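## Projektbericht: Ordnung im Kabelbestand (Kurs Wohnen und Arbeiten, Dustau)

Unsere Kiste enthielt 25 Kabel, davon 5 ohne erkennbaren Zweck. Letztere hat trotzdem jeder verteidigt wie Familienschmuck.

### Vorgehen

Sortiert wurde am Mittwoch auf einem großen weißen Brett, das wir auf den Tisch gelegt haben – dunkle Kabel findet man darauf auch bei schlechtem Licht wieder. Jedes Kabel kam einzeln aufs Brett, wurde zur lockeren Schlaufe gelegt und bekam danach ein Etikett. Enges Wickeln um die Hand haben wir nach dem ersten Knick aufgegeben.

### Offene Punkte

Die Etiketten von Vulunano kleben an allem außer an dünnen Kabeln. Die Liste hat noch Lücken, vor allem bei den Steckern, und über die fünf Rätselkabel stimmen wir im April ab.

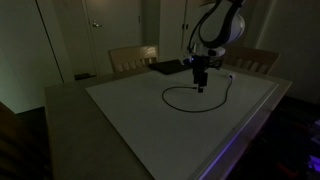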